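Products > Surface care > Tabletops and benches > Draltent Neutral Cleaner
Last updated: October

Draltent Neutral Cleaner

Draltent is a low-foam, pH-neutral cleaner for lacquered, oiled and melamine-faced tabletops. It lifts finger grease, pencil, tea rings and the film left by water-based paints. It contains no wax, silicone or optical brightener, so a surface cleaned with it can be re-oiled or overpainted once dry.

Supplied as a ready-to-use 500 ml trigger bottle or a 2000 ml concentrate. The concentrate is diluted at 100 ml to one litre of cold water for routine work. Use it at double strength on benches that have not been cleaned for a season.

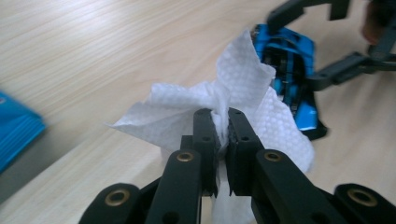
Spray the cloth or towel and leave the surface itself dry. Wipe along the grain, turn to a clean face, and wipe again. Do not leave standing liquid on open joints or on the end grain of oiled tops. Rinsing is not needed at the routine dilution. At double strength, follow with a second cloth dampened with plain water.

Hobby and display surfaces

The trigger bottle is the size most often ordered by model clubs and school workrooms. The cleaner has no effect on cured acrylic or enamel. It will soften waterslide decals that have not been sealed, and should be kept away from clear canopy parts, where it can leave a faint bloom. Lift models off the table before spraying. 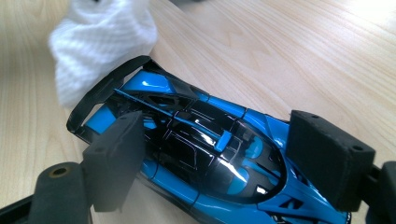

Scale model race car in blue and black on a wooden tabletop.

Technical data

Form: clear liquid, faint citrus odour
pH, undiluted: 7.2
Drying time at room temperature: four minutes
Storage: 5 to 30 °C, upright, cap closed
Shelf life: two years unopened, six months once diluted

Abrasion was checked in our own workshop by Zhuoran Yu and Bronwyn Katene, using 700 double rubs with a damp cotton pad on satin lacquer. No change in gloss was recorded. The same test on shellac failed early, and the product is not recommended for French-polished furniture.

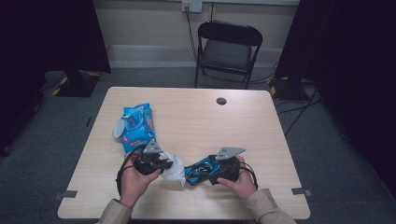

Pre-moistened wipes from the Stamus range may be used between full cleans. Their solution is weaker and will not shift dried glue. For glue, use Dorkavitz Gel first and then Draltent at routine dilution.

Order codes
DR-05 trigger bottle, 500 ml
DR-20 concentrate, 2000 ml
DR-C measuring cap, fits DR-20 only

Safety data sheets are sent on request. Trade enquiries to Maya Chamoun, technical queries to Hermenegildo Magaña.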